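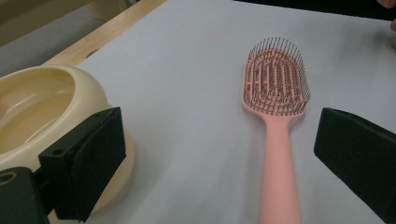

Vented brush, pink, on a white bench top.

Henda 49 Brush and Comb Cleaning Concentrate

Product type: low-foam alkaline detergent, liquid, unscented
Colour: clear to pale straw
Pack sizes: 1 L bottle, 5 L drum
Supplier: Ondham Salon Supply

Henda 49 removes sebum, styling residue and product build-up from plastic combs, vented brushes and sectioning clips. It is a cleaner only. Where local rules call for disinfection between clients, rinse the tools and follow with a registered disinfectant.

Dilution
Routine soak: 25 mL per litre of water
Heavy wax or pomade: 60 mL per litre of water
Water temperature: lukewarm, maximum 49 °C

Directions
Remove loose hair with a rake or tail comb. Submerge the head, bristles down, for 25 minutes. Agitate, rinse under running water and dry on a rack with the bristles facing down. Change the solution daily, or sooner if it turns cloudy.

Compatibility
Suitable for polypropylene, nylon and stainless steel. Not suitable for timber handles, boar bristle, natural rubber cushions or anodised aluminium. Soft-touch coatings vary in quality; test a small area of the handle and keep it above the liquid line.

Storage
Keep below 25 °C in the original container, out of direct sunlight. Do not decant into drink bottles. Refit the cap after each use.

Ordering
Cartons hold 1 L bottles only. Drum tap sold separately. For safety data sheets and trade pricing, contact Chinyere Wike at the Ondham order desk.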